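A morning at the Bastham phone refurbishing works

I had flashed perhaps a dozen phones in my life, and ruined two of them, before I went to see how it's done by people who are paid for it. The Bastham works takes in old handsets by the pallet, wipes them, puts clean firmware on them and sends them back out into the world with a sticker. Visitors are let in one morning in April, provided they wear the grey overshoes.

The tour starts at the charging wall, which is as thrilling as it sounds. Every handset sits there until it reaches 60 per cent, and only then is it allowed anywhere near a cable that matters. I asked what happened if someone got impatient. Our guide, Kam-wah Pan, pointed to a crate marked SPARES.

Next came the flashing benches. Each runs a program called Eretti, written in-house and looking every day of its age, with a progress bar that stops at 99 and has a think. A bench can do up to 260 phones in a shift. At home I do one in an evening and then need a lie down.

Most of the failures, it seems, come down to drivers and bad cables. The works buys its leads from Simões and throws them out at the first wobble. I have a drawer at home that would make them weep.
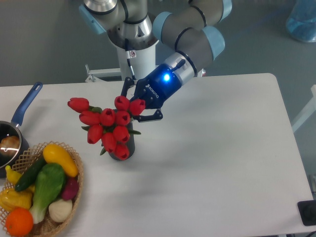

Ngan-ling Cheung thought I was being too kind about the cables, and said so over the tea urn: half the dead phones she gets were killed by someone loading the file for the wrong region, on a perfectly good lead, after clicking past the warning. I kept quiet, having done exactly that with my sister's handset at Christmas.

Her own corner is the recovery desk, where the bricked ones go. There is a rack of 479 firmware files behind it, or rather a server with that many on it and a printed list in a ring binder, because the search box on the server is not trusted. She looks up the model, checks the board number against the one under the battery, and holds down two buttons for what feels like a week. The phone I watched came back with a cheerful chime and its menus in Hungarian. She counted that as a win.

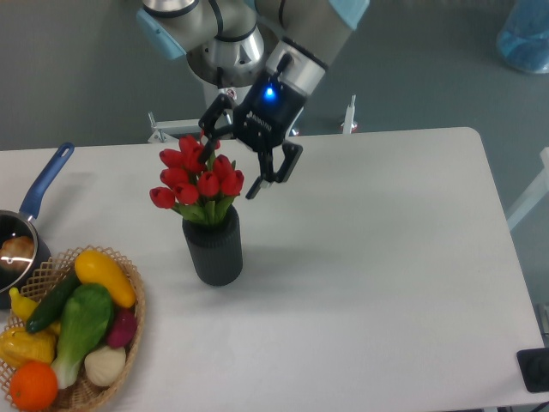 Red tulips on the white table, Bastham.

We finished in the packing room, where I learned that the boxes come from Buvevberg and arrive flat, and that there is a knack to folding them. I don't have it.

The overshoes have to be handed back at the door. Parking is round the side, past the skips, and the tea is free if you bring your own mug. I've since thrown out four cables and kept the rest, and the battery on my spare phone is at 58 per cent as I write this, so it will have to wait.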